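Good Practice Corner: Write the stop rules before the first run

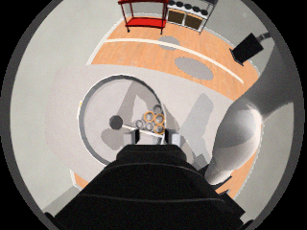 Magdolna Mészáros

At Stendance we spend many hours in simulation before any gripper comes near a real part. In a simulated cell nothing breaks and no one is hurt, and for this reason people become relaxed with the rules. I was also like this. After the review of the Wuralex tray task in June I changed my habits, and I was asked to write down what we do now.

The task has a tray with small rings and a thin rod close together, and the two fingers must work in a narrow space between them. A contact with a neighbor ring is very easy to make. Is such a contact a failure? Before the review, each of us had a different answer. The Bowen team counted a run as good if the rod ended in the correct place. My team at Hunine stopped the run at any touch of the rim. We compared our success rates for months, and the numbers did not mean the same thing.

The review covered 1690 runs. Only 1404 of them had a written reason for how they ended. The others had a pass or a fail and no more, so we could not use them to compare anything, and we took them out of the report.

Now we have a rule sheet with seven points, and four of them must be filled in before the first run of the day:

Which contacts are allowed, and with which objects.
What ends a run, including the time limit.
Who may change the start positions, and where the change is written.
Which version of the scene is loaded.

The other three points are for after the run: the result, the reason in one full sentence, and the initials of the person who checked it. The person who checks cannot be the person who wrote the control program. In a small team this is not comfortable, I know. At Hunine we exchange checks with Bowen, and the delay is usually one afternoon.

A word about shadows and light. Some colleagues turn them off to make the scene run faster. Please keep them on if the policy uses camera views. In our cell the shadows go over the tray and the table, and the rings are small, so a change of light is a change of the task. If you must turn them off, it is a new scene version and it goes on the sheet.

The same is true for objects in the room which the robot does not use. Someone moves a cart or a shelf to make space, and it looks like nothing. Write it down too.

The sheet does not replace the risk assessment for the real cell. A good result in simulation gives no permission to open a guard or to raise the speed limit. For this you still need the signature of the site safety lead, as before.

The current sheet is in the shared folder, under Wuralex, dated 5 Feb 2025. If your team uses an older one, please finish your open series with it and change after that, so one series does not have two sets of rules. Corrections to my English in the sheet are also welcome.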